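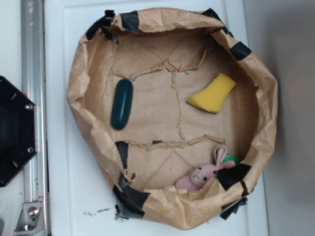 Notebook, collision bench, November, Thursday

Started 8:15. Coffee machine descaling itself, a process it announces with more ceremony than most of our results get.

Job is still the Tustham junction: van going straight on, hatchback turning left across it, both drivers certain they had the green. The signal log says one of them is mistaken and declines to say which, as the controller clock was off by an amount the maintenance contractor describes as "minor." I have asked for minor in seconds.

Marta pulled the hatchback's event recorder data yesterday. Five seconds of pre-crash speed, brake on in the last half second, steering barely moved. Good clean download. The van is an older model and recorded nothing whatsoever, so for that one we are back to tire marks and arithmetic like our grandparents.

Van first. Scuffs on the survey run 52 feet from first visible mark to the point where they kink. Police sketch has the same marks starting a car length later. I trust the survey, having watched Pylyp do it in the rain, but the sketch was made the same night and the survey was two days on, with a good deal of traffic in between. So it is possible that some of our 52 feet belongs to somebody else's bad afternoon. Need the night photos before I use the long figure. Requested from Gredmont again (third time, same polite auto-reply).

Drag factor. Pylyp did three skid tests on the approach with the sled and got two that agree and one that doesn't. The odd one was over the patched strip by the drain. He wants to throw it out. I want to keep it, seeing that the van also went over the patched strip by the drain. We left this at a draw and he went to get lunch. Running both for now.

Weights. Van was on the Koval scale at 3,044 pounds unladen, and then there is the matter of the cargo. Driver says "a few boxes." Delivery sheet says 637 pounds of floor tile. I admire a man who calls that a few boxes. Using the sheet. It makes little difference to the braking distance and quite a lot to the momentum, so anyone checking this later, please do not copy the weight from the first draft. The first draft is wrong. I wrote it.

Ran the momentum solution in Trulovard around 11. It gave me a van speed well under what the skid marks allow by themselves, which cannot be right. Spent an hour suspecting the software. It was the departure angle on the hatchback, typed in as measured from north when the program wants it from the van's direction of travel. Fixed. Answers now live in the same county as each other. Added a note to the top of the template, beneath the identical note I added in spring.

Afternoon, headlamps. Client asks whether the hatchback had its lights on. Left lamp is destroyed, right lamp came in whole. Marta had the right low-beam filament under the scope: stretched coil, no oxide on it, so consistent with hot at impact and glass intact. She is writing it up as "consistent with on" and will not be moved to anything stronger with only one lamp to go by. Correct, though the client will call to ask if that means yes.

Bulb is back in the evidence cabinet, second shelf, seal signed by both of us. The turn signal bulb is still to do. Whoever has the fine tweezers, I am not angry, put them back.

Sight lines. From the stop line the left-turning driver's view of oncoming traffic depends on whether something was waiting in the opposite turn lane. One witness says a bus, the other says there was no bus. The bus company should be able to settle that in one email, and so I expect to hear by spring. Until then I'm drawing it both ways.

Still open:
Controller clock offset, in actual units.
Night photos from Gredmont.
Sled test four and five over the patched strip. Pylyp, dry morning, bring cones this time.
Turn signal filament (Marta).
Bus or no bus.
Perception-response time: I used the usual value in both runs. Do a slow version too, the other side will.

Marta read the speed section at 4:40 and circled one sentence where I had the van "proceeding at speed." Everything proceeds at some speed. Replaced with the range.

Saved both runs to the job folder, long marks and short marks, named so you can tell which is which. Scale ticket is clipped inside the back cover of this book. Left at 5:30 with the sled battery on charge; somebody unplug it in the morning.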